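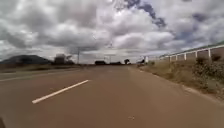 She has driven the library van out of Vonusano for eleven years, and she would like it known at the outset that she never meant to. "I came in to return a cookbook," she says, laughing and pouring us both more coffee, "and the woman at the desk asked if I could drive a stick." She could, having learned on her father's grain truck, and by June of that year she had a set of keys, a route sheet and a stamp with the date stuck on the wrong month.

The van goes out four days a week. Its longest run is the one to Cudotura and back by way of Heneo, 172 miles if she doesn't stop for pie, and she usually stops for pie. There are 3,000 books in the collection and room on the shelves for only a fraction of them, so the evening before each run she sits on an upturned crate and decides what goes. It's the part of the job she talks about most. Westerns for Heneo, always, and large print, and anything at all to do with bees. Cudotura has a school, so the bottom shelves fill up with picture books and the dinosaur encyclopedia, whose spine has been taped so many times that it won't quite close.

"People think I know what they like because I keep notes," she says. "I don't keep notes. I just listen to them complain about the last one."

I asked her about the hours alone at the wheel, and she took her time answering. She used to play the radio, she told me, until the stations gave out past the county line, and then for a while she borrowed audiobooks from her own shelves, which got her into trouble. "I sat outside the Heneo post office for twenty minutes with the doors shut, because I had to hear who did it. There was a line of people out there with their bags! I was so ashamed." Now she mostly drives with the window down a little and thinks about supper.

Last year she lent out 474 books on the Heneo stop alone, more than the year before, and she is proud of that figure, though she brings it up only when I ask. What she would rather tell me about is the retired welder who started on mysteries, went through all of them, and has lately asked for poetry. He wanted it in a paper bag.

Her own reading happens on Sundays, on the porch, with her shoes off. At the moment it's a long history of salt, overdue by two weeks. "I've spoken to myself about it," she says.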